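Is the "director's cut" on Brilel really a longer cut, or just a label?

Asked 17th May in Movies & Streaming

I pay for Brilel mostly for the old horror catalog. In February they put up a batch of slasher and ghost movies with "Director's Cut" on the poster art, and they charge extra to rent those. I rented one called Szűcs, the haunted mill picture, because I remember the regular version pretty well from cable. I sat through the whole thing and could not find one scene I hadn't seen before. The running time on the page is 12 minutes longer than on my old disc. Where did those minutes go? Has anyone compared these properly, or are we all paying for a new poster?

3 answers

Answer 1 (accepted)

I doubt there's a new cut in that batch at all, at least in the ones I've rented. Three things to check before you spend more.

First, let the movie run to the very end. On Szűcs there's an interview tacked on after the credits, and the site counts it in the running time. That covers most of your gap.

Second, look at the rating card at the start. A recut movie often gets rated again. Mine had the same card as the old release.

Third, read the small print under "Details" on a computer. The phone app hides it. For two of the titles it says "restored edition," and a restoration is a cleaned-up picture and sound, so it tells you nothing about added scenes.

I asked for my money back on one and got it after 16 days and a lot of copy-and-paste replies. Keep your receipt email.

Answer 2

its longer on Sereo I think. or it was. they had the one with the extra church scene but my sub ran out so cant check

Comment: The church scene is in every version. It was in the trailer.

Comment: ok then idk

Answer 3

I'd be a little less hard on them, though not by much. The Nuko disc set has a cut that does differ. The opening at the mill runs on a bit, and the last phone call is a different take. Is it a better movie? I don't think so. The extra material is mostly people walking down hallways. But it exists, so somebody could license it, and maybe Brilel thought they had. I wouldn't take a store page's word for it either way. Fans go on about "lost footage" every time one of these gets reissued, and I have yet to see any that was worth the price of a rental.
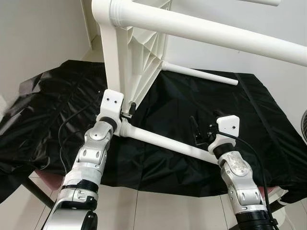
How can I tell which cut I'm getting before I pay?

Play the free preview if there is one and look at the title card, then compare the listed running time with the one on a disc case. If the gap is under 3 minutes, I'd assume it's the same movie with new logos at the front. A bigger gap still needs checking for bonus material at the end.

Comment: Previews don't start at the title card on my TV, they start 29 minutes in. Might be different on the website.

Comment: Same on mine. I'd wait for a sale.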